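Robots and chores: frequently asked questions

Last updated 2023-11-28. Put together by Gudrun Steinbach for the Ponberg repair workshop. Questions come in at the counter and by email, same ones mostly, so answers are here now. Will add more when theres time.

Can a robot do my housework yet?

Bits of it. Floors, yes, if the floor is clear. Lawns, if the lawn is simple. Anything with hands, mostly no. Not at a price you'd pay and not without someone watching.

Why are floors easy and washing-up hard?

Floor is flat and stays put. A sink is wet, shiny, full of different shapes, half of them hidden under the others. The machine has to see the thing, get hold of it, turn it, clean it and set it down in one piece. You do all that while thinking about something else.

What about folding clothes?

Slow. I've watched a towel take the best part of a kettle boiling, and that was a good towel. Shirts worse. Duvet covers, forget it.

Ironing?

No. Please stop asking about ironing.

I saw a video of one cooking dinner. Was it real?

Could be. Check whether it's speeded up (there's often a small note in the corner), whether a person is steering from another room, and whether you see the start and the end. One good go on film tells you nothing about the goes before it. Ask how many tries, ask who laid out the ingredients.

Is someone steering it? Does that count as cheating?

Not cheating if they say so. A person moves the arms, the movements get saved, the machine learns from them later. Normal way of doing it. Only a problem when it's sold as the robot working on its own.

So what can they do on a shop floor?

Plenty, if the job is the same every time. Picking a part from a tray where it always sits. Screws. Gluing, stacking, welding. The Brunance people down the road have run a packing arm since April and are happy with it. One box size though. When the box changed they had a bad fortnight.

What can't they do on a shop floor?

Odd jobs. Mixed bins. Anything bendy: hoses, wires, bags, tape. Anything where you'd normally say "just give it a wiggle".

Why is bendy stuff such a pain?

A rigid part is where you left it. Hold one end of a cable and the other end goes where it likes. Then it's touched, and it goes somewhere else. Cameras struggle as well, thin black lead with a thin black shadow, which is which.

Could one do small repairs then? Leads, plugs, that sort of thing?

This is the one I care about, being what we do all day. Short answer, getting closer, wouldn't leave it alone with your laptop. Theda Dreßler does our electronics bench and has a longer answer, ask her when she isn't holding something hot.

Are two arms better than one?

For repairs, yes. One to hold, one to work. Same as you. Trouble is both arms have to agree where the middle is, and a small error on each side adds up.

How exact does it need to be?

Depends on the job. For a box, a finger's width out is fine. For a plug contact, a hair is too much. We kept a tally last spring of bench jobs that came through here, 734 of them, and marked the ones a machine might manage with the part already clamped and the right way up. 112. Theda thinks I was generous.

Would it be quicker than a person?

Not on one-offs. Setting up takes longer than doing it. If you had 200 the same, different sum.

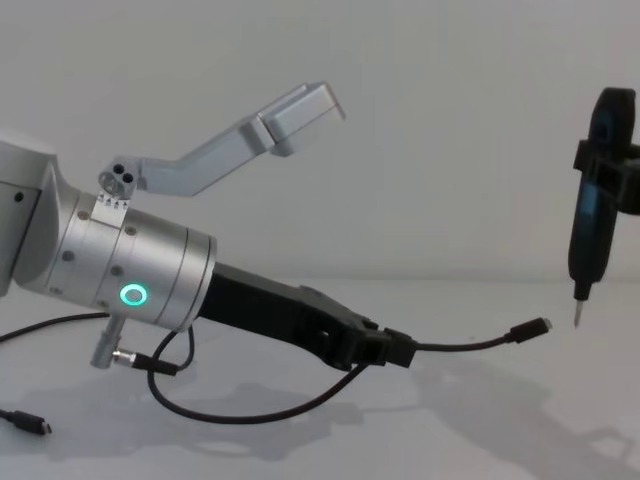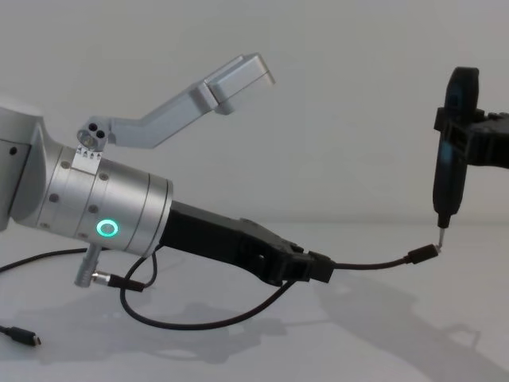 Plug on a short lead at one arm, pointed tool at the other, in both.

Our bench work goes in two halves, getting the piece to sit still and then doing the fiddly bit, and the first half eats most of the time. I'd clamp a loose lead in a vice, every time, before going near it. Look at the first picture, the lead sags in the middle and the plug just hangs in the air with a gap between it and the point of the tool. In the second the bit is touching the plug or as good as. Closing a gap like that is the part I'd want to see done over and over before I believed in it for paying work. Same test we give a new starter at the bench, come to think of it, and they get a vice.

Will you be buying one?

No. Looked at a quote from Baumgart, looked at the roof, chose the roof.

Is it going to take your job?

Not this week. The sorting and the testing might go first, I wouldn't miss the sorting.

Are they safe to have near children or pets?

The floor ones, generally, read the leaflet. Proper arms, no. Keep fingers out of reach, keep sleeves out of reach, know where the stop button is before you switch on.

What should I buy if I just want less to do?

A dishwasher. It's a robot that doesnt need arms. Then a decent floor machine if you've no stairs and not much clutter.

Can you fix my robot vacuum?

Usually. Mostly it's hair round the brush or a tired battery. Bring the charger too, people always forget the charger. We don't take the Stimum ones any more, can't get the parts.

My question isnt here.

Email or come in. Counter's at the side door, mind the step.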